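Jodonholm Pupil Wellbeing Survey: Data Card

Version 3, released 25 Apr 2023
Maintained by the Irberg data group

Summary

The survey asks pupils how safe and settled they feel at school and on the way home. It holds more than 3000 completed forms from 13 schools in the Jodonholm area. Pupils filled in the form on paper or on a school computer. No names, addresses or dates of birth were collected.

What is in the folder

responses.csv has one row per completed form.
questions.txt has the wording of every item, in the order pupils saw it.
codes.txt explains the values, including the three kinds of missing answer.

School names have been replaced by letters. Year group is kept, but class is not.
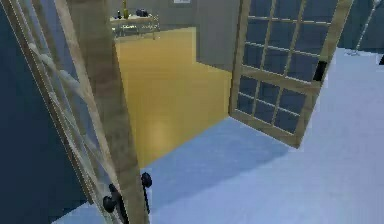
French doors, one panel open.

How the answers were collected

Each school set aside one lesson in October. A member of staff read out a short script and then stayed at the front of the room. Pupils could skip any item or hand in a blank form. Blank forms are not in the file. Paper forms were typed up by Wosix and checked against the originals. Where the handwriting could not be read, the answer is coded 98.

The items on friendship were taken from the earlier Salcedo form, with small changes to the wording. "Break" replaced "recess" throughout. Please do not compare the two sets item by item without reading questions.txt first.

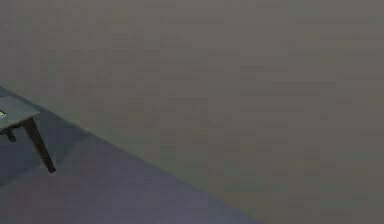 Can I work out which school a row came from?
The letters were given out at random and the key is not held with the data. Very small year groups have been merged with the year above so that single pupils do not stand out.

Known problems

Pupils who were absent on the day are missing, and they may well be the ones having the hardest time. School F used an older print of the form without the last page, so items on travel home are empty for that school. "Left out" was understood differently by younger pupils, some of whom took it to mean not being picked for a team.

Free-text answers have been removed. A set of 1000 coded comments is being prepared as a separate file. 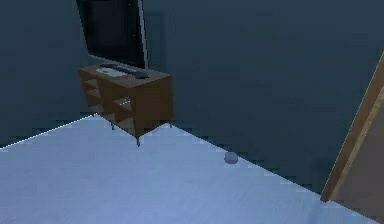

One user of version 2 wrote that the item on telling an adult should be split, as telling a parent and telling a teacher are very different steps for a child. The item will be split in the next form. The present file keeps the single item.

Use

Free for teaching and research. Do not use the file to rank schools. Send corrections to the Irberg data group with the row number and the column name.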